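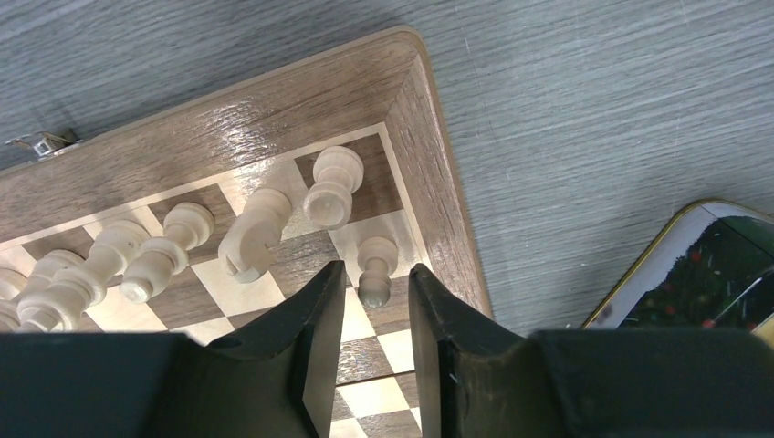
Treseler Opens Orders for Tabletop Chess Arm

Irnville, Sat 5 June – Treseler has opened orders for the Riedl, a tabletop robot arm kit that plays chess on an ordinary board with ordinary pieces. The kit goes on sale to schools, libraries and clubs first. Sales to private households will follow at a later date, which the company has not announced.

The Riedl is supplied with the arm, a two-finger gripper, a small camera mounted at the wrist, a power supply and a table clamp. No board is included. Buyers may use a set they already own, including a folding wooden one, provided that the pieces stand apart clearly enough for the fingers to pass between them. Treseler states that the tall, narrow shapes of traditional turned pieces suit the gripper well. Very small travel sets and magnetic sets are not supported in the first release.

Before a first game, the user places the board within reach of the arm and runs a setup routine. The camera looks over the squares at an angle, and the software works out where the board lies and which side the arm is to play. The gripper opens to a width close to that of one square. According to the user guide, the back row is the most demanding part of the board, as the pieces there stand shoulder to shoulder at the start of play. A pawn standing forward of the row is an easier pick, and the guide suggests that new owners begin with pawn moves during practice.

"Our customers asked for a machine that would sit down at the board they already have," said Yulan Han, product manager at Treseler. "A library should be able to take its own set out of the cupboard and begin. We designed the fingers around that request."

The price of the complete kit is $4000. A spare pair of fingers costs $38 and can be fitted with the tool packed in the box. The first production run is limited to 200 units, and orders will be filled in the sequence in which they are received. Deliveries are scheduled to start in July. Schools may pay by purchase order.

The kit offers 7 levels of play, as well as a lesson mode in which the arm sets up a position and waits for the student to reply. Castling, captures and promotion are handled by the arm, although the user must place the new queen within reach when a pawn is promoted. Taken pieces are set down on a tray area beside the board, which should be kept clear of other items during a game.

Treseler advises that an adult be present whenever the arm is used by children under the age of 12. The arm stops when it meets resistance and must then be restarted by hand from the control panel – a step the company has kept in place on purpose. Polished or lacquered boards may reflect overhead light into the camera, and the guide recommends turning the board slightly if the setup routine reports a fault.

The Clatcombe branch library will hold a public demonstration in July. Places are free of charge and may be reserved at the library desk. Order forms and the full user guide are available from Treseler's sales office in Irnville.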